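Bonjour Shuk-fan,

Je te dois le point de juin sur le volet « bonnes pratiques », et pour une fois j'ai plutôt de bonnes nouvelles ! La charte de collecte en est à sa version 2, relue ligne par ligne par Imani Koech (merci à elle, mes virgules aussi la remercient). Le gros changement, c'est la règle sur les tiers : toute personne présente dans la pièce doit avoir signé l'accord, même si elle ne manipule rien. Primo trouvait ça lourd, on en a discuté longtemps, et il s'est rangé à l'idée.

Côté volume, on a 275 séquences validées avec les pinces tenues à la main, surtout du montage et du rangement de meubles.

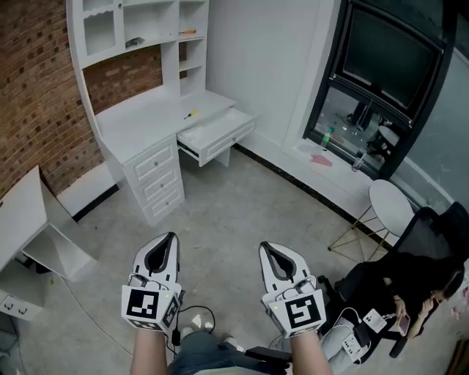
J'en ai écarté 20 pour marqueurs masqués, ce qui m'embête un peu, mais je préfère être sévère maintenant. La consigne écrite est désormais la suivante : on vérifie les marqueurs et le passage des câbles avant chaque prise, et on note tout outil laissé sur le plan de travail. Tumaini Swai l'applique déjà à Droltden. À Drokcombe, c'est encore irrégulier, il faut que j'y retourne.

Reste le budget : 1851 euros non dépensés sur la ligne formation. J'aimerais les basculer sur l'audit du projet Kamen, si tu es d'accord (Obadia Waweru a déjà dit oui de son côté). Il me faudrait ta réponse avant la commande des nouveaux supports.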